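Standstead Council Seat Goes to a Second Vote in December

The voters of Standstead will go back to the polling stations in December, after the first vote for the open council seat in the Urkmont district ended without a winner. The town clerk's office confirmed the second vote on Wednesday, when the last mailed ballots were opened and added to the result.

In total, 3210 ballots were accepted. Under the town charter a candidate needs more than half of them to take the seat in the first vote. The leading candidate, a former school bus dispatcher who has served one term on the water board, finished 40 votes short of this mark. In second place came a lawyer who worked for many years in the county land office. The other candidates are now out of the race.

The seat has been empty for most of the year, after the previous member moved out of the district. During this time the council has worked with an even number of members, and several decisions ended in a tie. The best known of them is the repair of the bridge on Won Street, which was put on the agenda again and again and is still not decided. 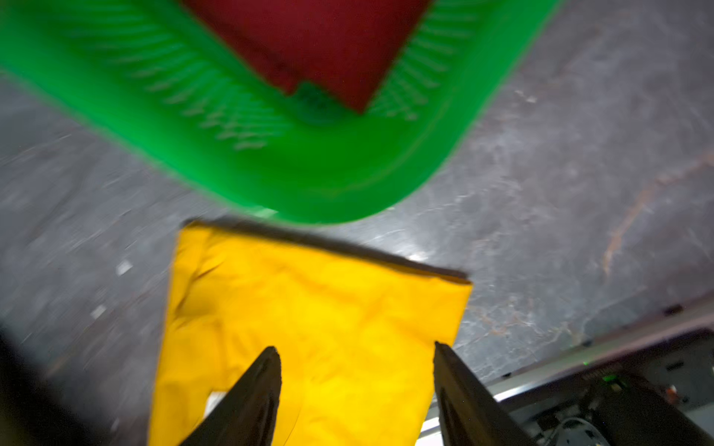

Green basket with a dark red item inside, above a yellow cloth.

Both remaining candidates have said they will support the bridge repair, but they do not agree on how it should be paid. The former dispatcher wants to take the money from the reserve fund of the town. The lawyer prefers a loan over a longer period, and has said in a written statement that the reserve should be kept for winter damage and for the old water pipes below the market square.

They differ also on the question of Skindix, the parking payment system which the town introduced last spring. Many shop owners in Urkmont have complained that older customers do not know how to use it and go to other towns for their shopping. The former dispatcher would like to bring back the coin meters on the main streets. The lawyer wants to keep the system, but with the first hour free of charge.

Two public debates are planned before the second vote. Each will be held in the evening in the library hall in Standstead, starting at 7 p.m., and residents may hand in written questions at the front desk until noon of the same day. The debates will be also broadcast on the local radio.

The clerk's office reminds voters that the mailed ballots from the first vote can not be used again. New ballots will be sent to all residents who are already on the mail list. Those who moved inside the district need to report their new address at the office, which is open on weekdays from 9 a.m.
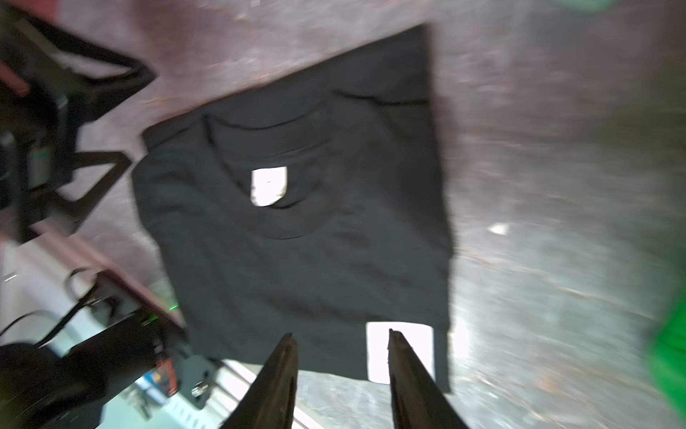

Can a person vote in December if he or she did not vote the first time?
Every registered voter of the Urkmont district may take part in the second vote, and it makes no difference if the person voted in the first one.

The polling stations will be the same as before, with one exception. The station at the fire house is moved to the primary school, where there is a ramp at the side entrance. The winner will be sworn in at the first council meeting after the result is certified, and will serve the two years which remain of the term.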